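Tuesday, bench notes, cloth folding and table layout

Started at 9 with the tables still pushed together from last time. Pulled them apart so there is room to walk between.
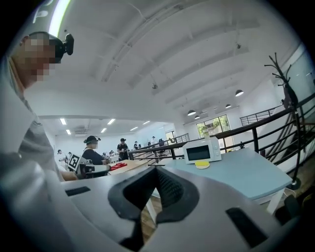 The order of work today was small cloths first, then the longer towels, then whatever time was left for the layout questions on the back page. Got through the first two. The towels took most of the afternoon.

Cloths. We are on the Soler set now, 21 pieces, all washed once before use. New ones straight out of the packet hold the factory crease and fold along it whether you want them to or not, so the unwashed spares stay in the cupboard. Thin ones slide on the wood top. If the first corner is pulled too fast the whole cloth comes along and you have to square it up again. Going slower over the first few inches fixed it most of the time. The thick ones stay put but the second fold springs open unless it gets pressed flat along the edge.

Fold sequence as written on the card is: long edge to long edge, smooth, short edge to short edge, smooth, press. Tried leaving out the first smooth. It saves a little time but the wrinkle ends up inside and the finished square sits crooked in the stack. Put it back in.

Towels. Zoser towels, the heavy ones. I weighed the biggest at 980 grams damp and did not like handling it, it drags at the table edge and wants to go over. Damp items go back on the rack from now on and we only fold dry. Dry, the same towel is fine, but it needs the full width of the table, so clear everything off first. Thirds work better than halves for these. Halves give a bulky fold at the end that leans.

Stacks. More than 100 folds done by late afternoon, counting repeats. Stacks of eight are stable. Stacks of ten lean if there is a thick one anywhere in the lower half. Sort by thickness before stacking, thick at the bottom. I had this the wrong way round in the October notes, please ignore what it says there.

Tables. Wood top versus painted top: I still have no strong preference. A pale cloth is harder to line up on a pale surface, I kept losing the near corner and had to feel for it. Darker or bright cloths are easy on either. Height matters more. Sitting is comfortable for the small cloths, but for the towels I ended up standing every time because the far edge is a long reach from a chair. Could write that into the card: sit for small, stand for large.

Basket count at the end of the day was 113 including the Volley dish towels, which matches the sheet. One of the Volley ones has a hem coming undone on the short side. Set aside for mending, do not fold it, the loose thread catches.

Still to do:
Reprint the fold card with thirds for towels.
Ask Grornar whether the replacement rack comes with wheels or if those are ordered separately.
Try the fitted sheets. I have been putting this off. One morning, two people, big table only.
Wipe down the tops before the next session, there is lint everywhere along the edges.

Stopped at 4:40. Cloths are in the basket under the window, towels on the shelf, thick ones at the bottom.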